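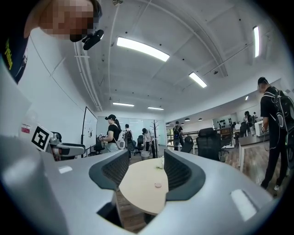 Maja Pietrzak wrote back after the abstract went round, asking why anyone would give a full talk to lighting and furniture in a shared workroom, when the usual advice is to buy brighter tubes and move the desks apart.

Answer to Maja goes first, then slide 2.

Slide 2. Scope
One large room, white ceiling, structure left exposed. Long fluorescent fixtures for general light. Three small black pendants along the right side. Round light wooden table, black office chairs, whiteboard on the left wall. Project name for the fit-out is Janddale. Don't read the floor plan aloud.

Slide 3. Ceiling
Exposed ceilings gain height and lose absorption. Say this early, it explains the acoustic figures later. Conduit stays on the surface and gets painted with the ceiling. Wróbel quoted for a suspended grid and it was declined in June.

Slide 4. Light
Linear fixtures give even light on the work surface. They also give reflections on any glossy light-coloured housing. Matte finishes for anything handled at the table. Pendants are a separate circuit – keep them off during close work. Pause for questions on dimming.

Slide 5. Round table
No head, no corners to catch a hip. Drawback: it doesn't sit flush to a wall, so circulation has to go all the way round. Allow for chairs pushed back. If asked about rectangular tables, refer to the Hovport layout and move on.

Slide 6. Storage and coats
Coat rack is tall and dark, with a white bin near it. People come through with backpacks, and bags on the floor are the main trip hazard. Recommendation is 8 hooks at two heights. Kazimiera Malinowski has the costing, $26 per hook installed.

Slide 7. Glass wall
Walking route runs near the glass. Add manifestation at eye level. Check colour contrast against the floor behind, not against the sample card.

Slide 8. Whiteboard
Dark frame, side wall. Check for glare from every chair position before fixing a board. Votex rail is an option, price to be confirmed.

Spare slide, only if time allows: reverberation table, 17 readings. Skip the first two, door was open.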